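Andbridge prepares its packing staff for the move to robotic picking

Sep 11, 2025

The returns hall at Andbridge handles up to 3,000 household items in a day. Each must be taken from a tray, identified, checked for damage and sent either back to stock or to the repair bench. Until March this year, every one of those steps was carried out by hand. Two of the hall's four benches have since been fitted with picking arms supplied by Mimura, and the company has begun to set out what the change means for the people who work there.

Under the new arrangement, the arms take on the lifting and placing of goods. Staff at the automated benches decide what the arm may handle, how it should take hold of each kind of article, and when an item should be passed to a person. Much of this is settled before any goods reach the bench. Layouts are built in Jorkley, the simulation software used on site, and tried there until the bench team is satisfied that the arm can reach each object without disturbing its neighbours.

Nabila Helmy, who leads the returns operation, regards this preparatory work as the most significant change to the job. "Our packers have always known which things roll, which things tip and which things mark easily," she said. "That knowledge used to stay at the bench. They now write it down as handling rules, and it has become part of what we pay them for."

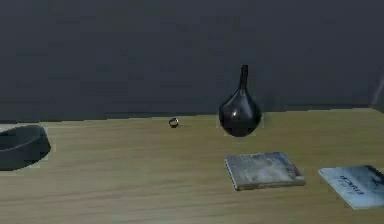
WORKING LIFE

A simulated table may hold only a few articles, yet each can call for a different decision. A glossy black vase with a long, narrow neck and a rounded body offers several places to grip, and the bench team must choose between them. A book lying flat gives little for the fingers to get beneath. A small metal ring is easily overlooked beside larger goods, and under the present rules anything of that size is referred to a member of staff.

Employees who transferred to the new benches received two weeks of training, divided between the software and the safe operation of the arms. The sessions were held during paid hours. Those who preferred to remain on the manual benches were able to do so, and the company has undertaken to keep that choice open until the next review of the hall.

The effect on pay was discussed at length before the equipment was installed. Bench technicians, as the new post is titled, are placed one grade above packers. Staff representatives accepted the grading but asked that the post be filled from within before it was advertised elsewhere. This was agreed, although it does not extend to evening shifts, where recruitment has long been difficult.

Not all of the consequences have been welcome. Several experienced packers have said that the automated benches are quieter and more solitary than those they left. Time spent at a screen has increased, and the first rota allowed too few breaks from it. A revised rota now moves technicians between screen work and the inspection of referred items within each shift.

There are also questions of responsibility. When an item is broken, the record must show whether the fault lay in the rule, the layout or the arm itself. Bench records are kept in Ding, the hall's logging system, and technicians may add their own account before a supervisor closes the entry. Helmy considers this right of reply essential. "A person should not be marked down for a decision made by a machine on a rule that was approved three levels above them," she said.

Andbridge has not yet decided whether to convert the remaining benches. The review will consider breakages, injuries and staff turnover alongside the volume of goods handled, and its findings will be put to employees before any further equipment is ordered.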